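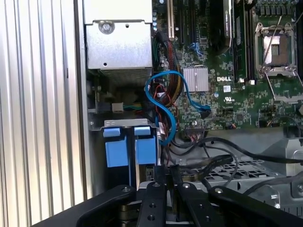

Dosorside Desktop Parts Collection – Data Card

Maintained by Melati Wijaya and Wulan Santoso, Bandara Hardware Library

Summary

The Dosorside collection documents the interior layout of used desktop computers and the parts fitted in them. It contains 1,778 records covering 254 computers. Each record lists the board, socket, memory, drive positions and cabling at the time of inspection.

Contents

- Board records: 1,477
- Loose part records: 195
- The remaining records cover cases and drive carriers.

Preparation

Towers are laid on their side with the side panel off. Processors and memory modules outside the case are kept in holders beside it. The socket lever position is entered as open or closed – it is not inferred from the presence of a processor.

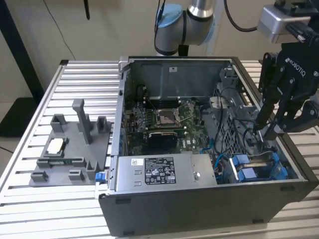
Dell desktop tower on its side, socket open, with parts held on the gray plate at left.

Known limitations

Part numbers are missing where a heatsink or cable covers the label. Cable routing is recorded as found and should not be taken as the factory layout. Laptops are held separately under Grostotholm.

Corrections

Please quote the record number. Corrections received by May are included in the next release.

Search this collection Go
2 comments Share
Contact | © Bandara Hardware Library | Back to top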